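Reducing Standby Power Use in a Shared Student House

Final report, Home Energy module
Wilmer Huanca
Submitted in February

Summary

This project measured how much electricity a shared student house in Lirkton uses when the people in it are out or asleep. I logged the main meter and a set of plug-in meters for 22 nights, then asked the household to change some habits and logged again. The overnight load fell from 243 watts to a lower level that I discuss under Results. Most of the drop came from 2 items, an old chest freezer and a games console left in its instant-start mode.

Background

Standby power is the electricity an appliance draws when it is switched off at its own button but still plugged in. The term is also used loosely for anything that runs all night without being needed. I use the looser meaning because that is what shows up on a bill, and because my housemates did not care about the difference.

The house is on Villanueva Street. It is a two-story brick building with electric water heating and gas heat. Five students live there. The bill is split evenly, so no one person sees the cost of what they leave on. This was the reason I picked the topic. In the fall we had an argument over a bill and could not settle it, as we had no idea where the power was going.

Method

The main meter has a small light that blinks once for each watt-hour used. I taped a light sensor over it and connected the sensor to a data logger borrowed from the department. The logger saved one reading per minute. I took the overnight load to be the average between 2:30 and 4:30 a.m., when no one was normally cooking or showering.

For single appliances I used plug-in meters. There were not enough for every outlet, so I moved them from room to room and left each one in place for at least two nights. I also kept a paper log on the kitchen wall where people could write down anything unusual, such as guests staying over or laundry run late. The log was filled in well for the first week and badly after that.

The water heater is wired directly and could not be put on a plug-in meter. I worked out its share by turning off its breaker for two nights and comparing the main meter readings. My housemates agreed to this as long as it was back on by 6 a.m.

Once I had the data I entered it into a spreadsheet and removed the nights when someone wrote in the log that they were up past 2 a.m. I did the sorting by hand, which took longer than I had planned. A script would have been a better choice, and I started writing one near the end but did not finish it in time to use it here. 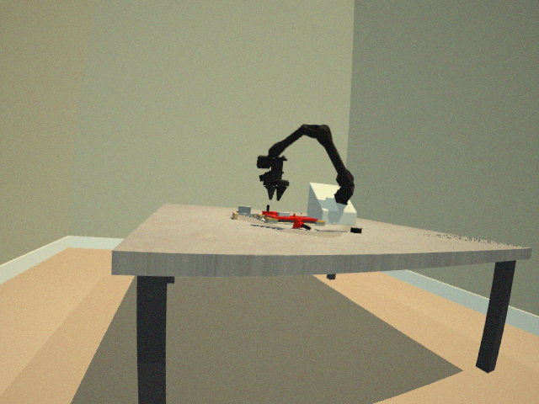

Results

The baseline overnight load was 243 watts. This was higher than any of us had guessed before the project began. The guesses are written on the back of the kitchen log, and the closest one was less than half of the real number.

The chest freezer in the basement was the largest single load. Its door seal was cracked along one side and the compressor ran for long stretches without stopping. When we emptied it to check, it held two bags of peas, a loaf of bread and some ice packs. We moved the food to the kitchen freezer and unplugged it.

The games console was second. In instant-start mode it drew nearly as much as a lit bulb all night. Changing the setting took less than a minute, and the only complaint was that it now takes longer to start up.

The water heater came third. Its tank loses heat through the night and the element switches on to make up for it. We put an insulating jacket on the tank, but I fitted it in the last few days of logging and I do not have enough nights to say what it did.

Phone chargers, which everyone expected to be a problem, were too small for the plug-in meters to read when no phone was connected. The router and the microwave clock were small but steady. We left both as they were.

Costs

The only thing we bought was the tank jacket, a Seltby brand one from the hardware store. I looked at power strips with a remote switch, made by Sadside, but decided against them. With the freezer unplugged and the console setting changed, the strips would have taken years to pay for themselves.

Problems

The tape on the light sensor came loose twice and I lost most of two nights of data. The basement is damp and the tape did not hold well on the meter cover. I switched to a rubber band and had no trouble after that.

The second logging period was also colder than the first. The gas furnace has an electric blower, and it ran more often in the cold weather. This means the drop in overnight load is probably larger than my readings show - I had no way to separate out the blower, which is wired in like the water heater.

The logger holds 3,000 readings before it starts to write over the oldest ones. At one reading per minute that is just over two days, so I had to copy the data off every other morning. I missed this once during exams.

Further work

Next I would like to repeat the baseline in warm weather with the furnace off, and get a proper set of nights for the tank jacket. The landlord has asked for a copy of the freezer readings and may take it away over the summer.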